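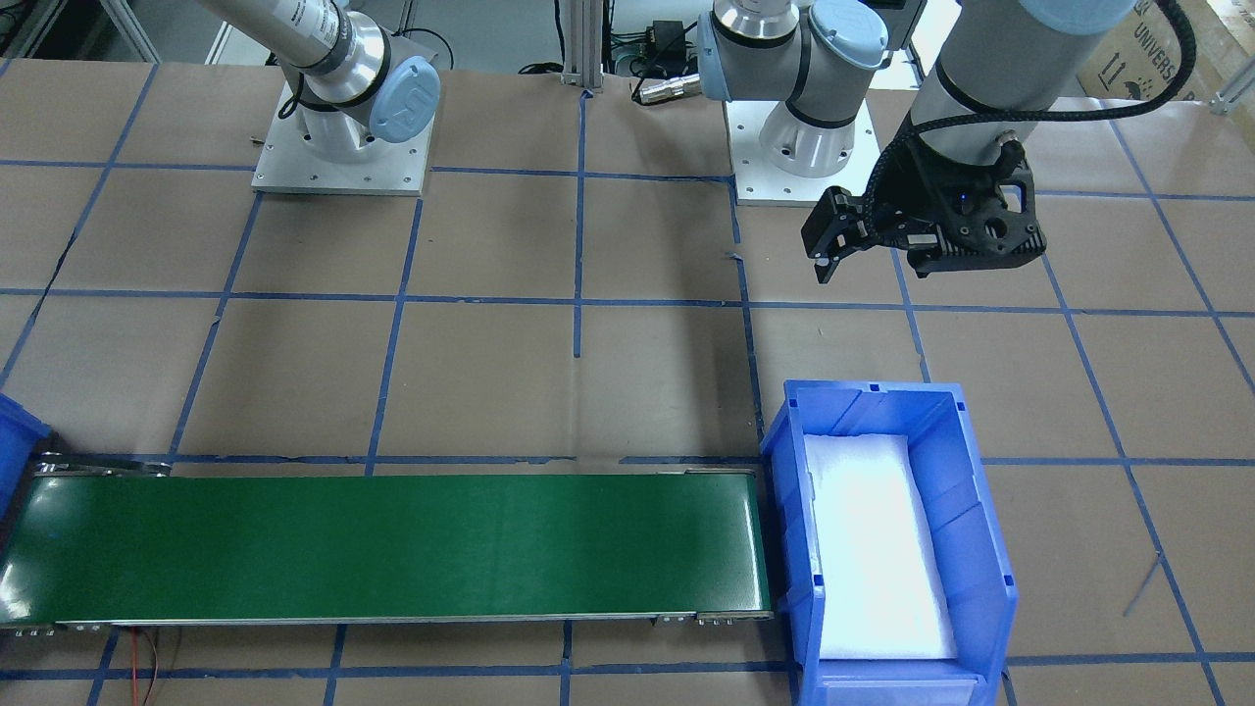
The Paper Table: Kraft, Tape and a Whole Lot of Squares

Welcome to the table gallery! I'm Sille Mogensen, and if you've been reading for a while you know that I have strong feelings about work surfaces. Bare tops get scratched, cloth slides around, and those thick rubber mats smell for weeks (ours did, anyway). Brown kraft paper, though, I could talk about all day. It's cheap, it's matte, small things show up beautifully against that warm tan, and when it gets ratty you peel it off and start over with a fresh sheet.

The captions go through the surface first and then the things that share it. Click through at your own pace, and if you've papered a table of your own, please send it in!

The paper
Tan brown kraft, and lots of it. I pull it tight from the middle and smooth toward the corners with a dry dish towel. We get ours from Skosa on the big roll, 150 feet, and it lasts much longer than I expected it to.

The tape
Dark blue on brown, what a combination! The strips run both ways to make a grid of roughly square cells. I tried white tape back in February and it looked grubby in no time. The blue still makes me happy every morning.

Getting the lines straight
Do all the strips in one direction, then go back and do the others. Press down with the side of your thumb and don't stretch the tape as you lay it, or it will creep back and leave a little gap at the end. My first try took 41 minutes, and I was so pleased with it that I made everyone in the building come and look.

The green conveyor
Lower left, and a glossy dark green. I love this green! It's a nice break from all that brown, and the straight lines of the tape make the whole corner look tidy.

The blue bin
Lower right, plastic, and a lovely match for the tape (pure luck, I didn't plan it). Bins like this one are my favorite kind of storage: wipe it out, put it back, done.

The base plates
Square aluminum, with the paper running right under them. Papering near a plate is the fiddly part of the job, so cut a bit generously, crease the paper against the metal with a ruler, and trim with a new blade. An old one will tear kraft every single time.

Next up in the gallery: the long bench at Tuser, which has 17 drawers and the best label collection I've ever seen. Then the packing table at Frota, with gray paper for a change.

Posted by Sille, Oct 13, 2019
Filed under: tables, paper, tape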